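Forum > Shop Automation > Can two-handed machines do small chores yet?

prakard_bench
We spend a lot of labor on wrapping and bagging at Skoker, 132 pieces on a normal morning. Has anyone here seen a humanoid do this kind of work well enough to pay for itself?

Reddy122
No. Rigid parts, yes. Anything thin or floppy still needs a person.

wostent_fan
Disagree. Fingers have gotten a lot better since April. Our Wostent cell folds shop towels and I only step in 2 or 3 times a shift.

Reddy122
Towels are easy. Film sticks to itself and you can't see the edge.

prakard_bench
Film is my worry too. This is the sort of table work I mean.
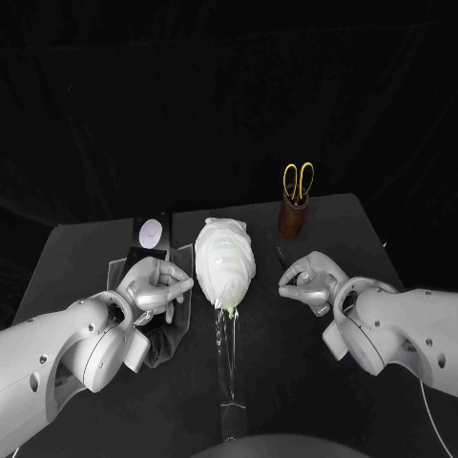
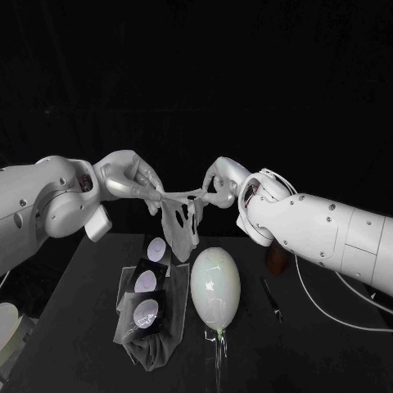
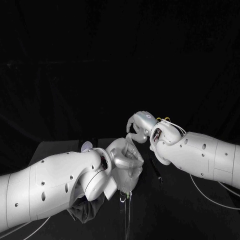
I don't need it fast. I need it to run without somebody standing next to it. If I have to pay a person to watch, I may as well pay them to wrap.

wostent_fan
Then start with one item and one bag size. We logged 537 cycles before I trusted ours alone.

Reddy122
And how many of those did you redo by hand?

wostent_fan
More than I liked. Most were in the first week.

Reddy122
So it's a no for now. Ask again next year.

prakard_bench
I'll price a trial anyway. What did the hands cost you to replace?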